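2019-06-03, notes from a talk with the Tarnden demo lead, typed up same day. Quotes are from my notebook, lightly trimmed.

We got going late, coffee in hand, and went straight to the thing everybody asks. Why collect in simulation at all? "Resets," was the answer. "One key and the house is back how it was. Try that with a real hallway." The house is called Nonby. A stair, a passage, walls at odd spots. The operators drive both arms by hand and every run gets saved, good or bad.

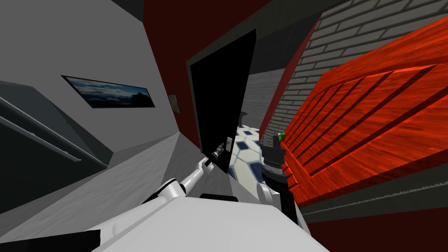 Bad runs are worth keeping, I was told, at least the ones where the operator recovers. "If you only show it clean runs it has no idea what to do when it's an inch off." Doors eat the most time. An arm has to come in at an angle the wrist can hold, like the left one down on the silver handle of that black door, and the operator has to keep the other arm out of trouble next to the orange crate. "People forget the second arm. Then they clip something and we mark it." Marking is its own job. Each run gets 2 passes, the second by somebody who didn't drive.

So how many so far? 1,344 saved runs, of which 85 percent made it thru the second pass. I asked if that was good. A shrug. "Better than last fall." The rest sit in a folder called Hodside, which started as a typo and stuck.

New operators get 15 practice runs that don't count. Most want more. "They're too careful. Slow, stop, slow, stop. The model learns the stopping."
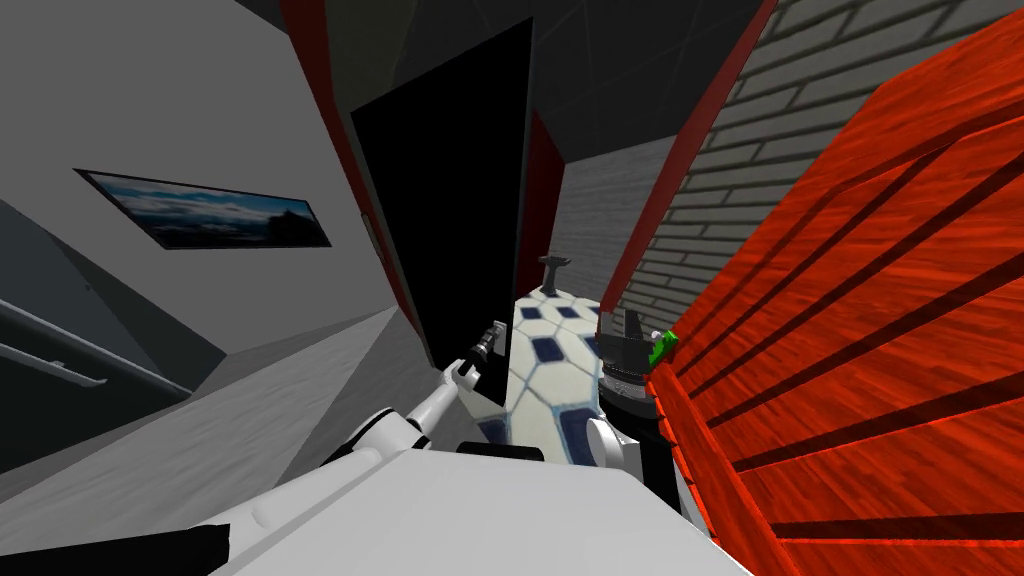 **Tarnden / Demonstration Collection Team**

We moved on to grasping. Jars are hard, round ones worst. With the gripper right up beside the blue and white one, fingertips near the shoulder, a driver still has a choice to make: body or knob. "We don't tell them which. If we tell them, we get one answer over and over." The labeling tool, Doležal, has a field for the choice, filled in afterward. Half the team hates the field.

What about the camera view, I said, it leans like a ship. "You get used to it. Give it an afternoon."

Next batch is due in September, more doors, fewer jars. Also a new rule on when to end a run, because right now some drivers quit the second the hand closes and others hang on way to long. "I'd like one rule. I'd settle for two." Then the next booking was at the door and we had to clear out. Still need to ask about the storage.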